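Two Grippers, One Arm: Speaker Notes
Marietjie Tshabalala, 19th November 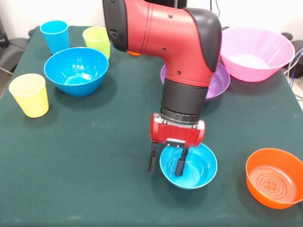 Slide 1. Two-finger gripper at the turquoise bowl, one finger on each side of the rim.

Start with the question we had in October: keep the Korkov gripper, or pay for the Rudard? Same arm, same controller, same table for both. Only the gripper changed.

Point to the fingers on the slide. Rim grasp, fingers apart. All the bowl trials used this approach. Mention that the cups are tapered, so they got their own settings.

Slide 2. Trial counts. 303 grasps per gripper. Say up front that the small bowl is overrepresented and that we did not correct for it.

Slide 3. Failures. Korkov dropped or missed 55. Rudard, 30. Most of the Korkov misses were on the wide, shallow bowl, where the outside finger touched the cloth before the rim was between them. Pause here, people will want to read the table.

Slide 4. Cycle time. Rudard is slower to close. We tried a higher closing speed and went back after it started tipping cups. Skip the plot if we are behind.

Slide 5. Camera. Fixed view only. The arm hides whatever is behind the wrist, so the planner sometimes worked from an old position. Kollár wrist camera is on order. Don't promise a date.

Slide 6. Recommendation: Rudard for bowls, no clear winner on cups. Trestureck wants the full logs before they sign off.

Likely question: did we try suction? No. Second likely question: finger pads. Stock pads on both, never swapped.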